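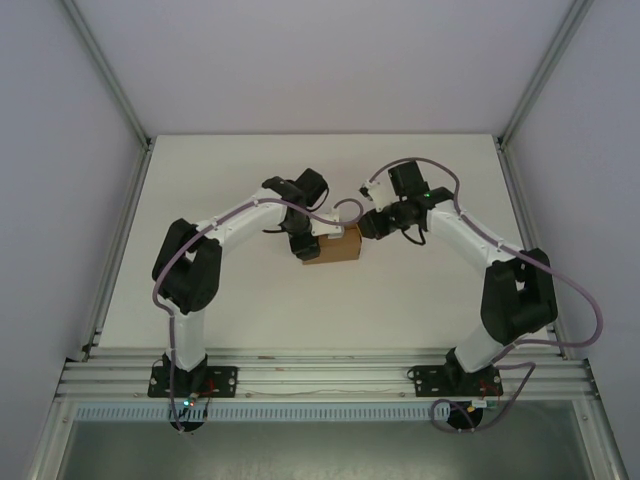
Small brown box on the white table, between the two grippers.

18 July 2024

Cartons, continued. The small brown ones from Grevau came in, 200 flat in one bundle, and I spent the morning with them. The price is good. The board is thinner than what we had from Pekley and I can feel it when I press the long side with my thumb, it gives a little and comes back. With the Pekley board it does not give at all.

Folding: the creases are clean on most. On the first 15 I folded by hand, two had the bottom flap a bit too long, so it rides up on the other one and the bottom is not flat. I cut one with a knife and it was fine after, but we can not do this for a whole order. I put both on Gilang's shelf with a pencil mark on the flap.

Tape: the paper tape holds well if I rub it down with the side of the hand. The clear tape lifts at the corners when the carton stands near the window, same as before. Please do not open a new roll of clear until we decide.

Weight: empty carton is 144 g on the small scale, with tape. I wrote 114 in the order sheet yesterday, this was my mistake, Sekar corrected it.

Storage is still a problem. The bundle is too wide for the rack, so it lies on the floor on two pieces of wood. If the full order is 1,175 pieces, I do not know where they go. Maybe behind the door, but then the door opens only half.

Questions for Gilang Nugroho:
- can Grevau cut the bottom flap shorter, about 2 mm?
- do they deliver in two parts, the second in August?

To do: stack test with filled cartons, five high, leave overnight. Ask Sekar where the long ruler is.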